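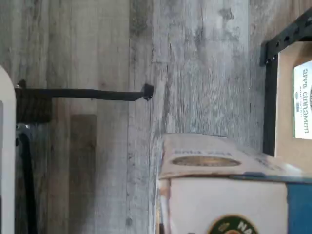

Maxine Mudgway wrote in last week to ask why her pie dough shrinks down the sides of the pan every single time, even when she chills it first. Her crust tastes great, she says, but there's hardly room left for the filling!

Oh, Maxine, I fought with this for years! Chilling the ball of dough is a good start, but the dough needs a second rest after you roll it and lay it in the pan. Give it a full 2 hours in the fridge if you can -- overnight is even better, and then the messy part is done before breakfast.

Also, don't stretch it. Lift the edges and let the dough fall down into the corners on its own, then press gently with a bent knuckle. Any bit you pull will pull right back in the oven.
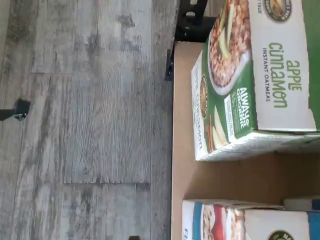 Leave a good inch hanging over the rim too, and fold it under to make a thick edge. I crimp mine with a fork in November when I've got pies lined up on every shelf, and with my fingers when I have time to play.

For weights I use plain white sugar on top of foil, filled all the way up to the rim. Dried beans work fine, but the sugar packs in tighter and you can bake with it later (it gets a little toasty and I love it in whipped cream). Let it cool all the way before you pour it back in a jar.

Hina Soomro swaps a spoonful of the ice water for cold vodka and gets the flakiest edges I've ever eaten. I'm trying that one next, with cherries.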